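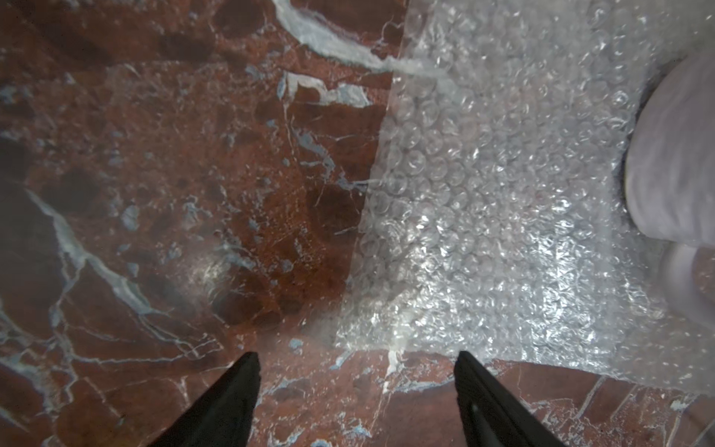
Station check before recording, Letum wrapping set
Marble top, 13th August
Checked by: Bindu Pinto

Finger tips clean and tight: OK. Both black tips wiped, no play in either.

Wrist camera lens: OK. Lovely sharp picture today, even the thin veins in the stone come through!

Glare on marble: PASS WITH NOTE. Soft patch left of centre. Leave the lamp alone, Edin wants mixed lighting in this set.

Bubble wrap: OK. Clear sheet on the right, bubbles small and tightly packed. Swap after 20 takes.

Emergency stop: OK. Pressed from both sides of the bench (Sena did the far side).

Cable at wrist: FIX. Clip had slipped. Refitted, look again at lunch.

Disk space: OK for 300 takes.

Comments: 18 good takes yesterday and the folds were different every time, just what the model needs. Really pleased with this one. Please keep the fumbled grasps too, and label them as fumbled.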